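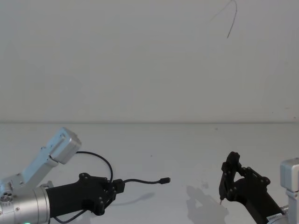 第 19 页

2025/12/06
项目:Noltari 线缆整理
地点:Rurnavcombe 二号工作间

今日内容:黑色线缆的理线与插头端检查。台面为白色,后方白墙,黑线对比足够,走向容易辨认。

1. 线缆夹持后,上方留一个较大的弧形环,余下一段横过台面,末端为黑色小插头,朝右。另有一段垂在夹持点下方。下垂段过长时会带动插头端偏转,下次先把这一段收到台面上再夹。

2. 弯曲半径暂定不小于 19 mm。弧顶处最容易超限,夹持点往插头方向移 5 mm 后再量。护套有无压痕,用指腹沿线摸一遍,灯下复看。

3. 插头端:先看外壳接缝,再测通断。编号 149 的线单独放,Ona Lapiņa 周一要拿去做拉力。Clistis 的旧标签胶太硬,撕后有残留,改用布基标签。

4. 卷线:沿原有弯势顺卷,不要反拧。扎带松扣,距插头至少一掌。卷好后平放入盒,不挂钩。

库存:Chacko 货架上登记总数 1,876,与七月的台账不符,差额未查。Algirdas Butkienė 那边可能有一批没有入账,待问。

遗留:
墙面上方垂下的细黑线,末端弯成钩状,需确认走线后固定。
台面每次理线前用无尘布擦一遍,酒精快用完了,已写进采购单。
标签打印机仍缺 9 mm 色带。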